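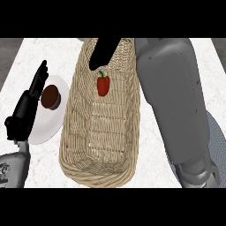

*Fig. 1. Oval basket in beige wicker (rendering). Tight weave on the sides, slatted floor.*

# Week 5: Woven Containers and the Household

Reading for this week: Medina, chapters 8 and 10. Bring your notes on the Udodon inventories.

## 1. Terms

**Stakes** are the stiff rods that run up the sides. **Weavers** are the thinner strands passed in and out between them. The **border** is the finished rim. These words are used loosely in older sources, and a translator may use "rod" for all of them. When you quote, keep the translator's word and put ours in brackets.

Wicker is a way of working and can be done in willow, rattan, reed or paper cord. Do not write "made of wicker" in your papers if the material is known. If it isn't known, "wicker" alone is fine.

## 2. Main methods

- **Coiling.** A bundle of grass or straw is wound in a spiral and stitched to the row below. Slow work, but it needs few tools.
- **Plaiting.** Flat strips cross over and under each other. Common for mats and for light market baskets.
- **Stake and strand.** The usual European method for willow. The base is made first, then the stakes are pushed in and bent up.
- **Twining.** Two weavers twist around each stake in turn. Often found as a single band that locks the base to the sides.

Open and closed work can be mixed in one basket. An open floor lets crumbs, soil or water fall through. A closed side keeps small items in.

## 3. Who made them

Eulalia Medina's work on Cáceres separates two groups. Farm households made baskets in winter for their own use and sold a few. Workshop makers bought cut rods and sold by the dozen. The tax rolls list only the second group, so the trade looks smaller on paper than it was.

Radek Bednárik disagrees on one point. He argues that many farm makers were working to order for a dealer and should be counted with the workshops. His evidence is a dealer's ledger from Landen with 700 entries. Medina's reply is that the ledger covers one valley and one family. We will read both, starting with Bednárik.

## 4. Care and storage

Dry willow cracks when it is bent. Museums keep baskets out of direct sun and support them from below. Never lift an old one by the handle. Mwangi Khaemba's handling guide is on the course page and you need to have read it before the visit to the Fakorstead store in June.

## For discussion

1. Why do baskets survive less often than pots, and how does that affect the written history?
2. What would count as proof that a maker was working for a dealer?
3. Compare the prices in table 8 with the wages in table 10. Who could afford to buy?

Short papers go to Sandro Benedetti. Five pages, double spaced, sources listed at the end.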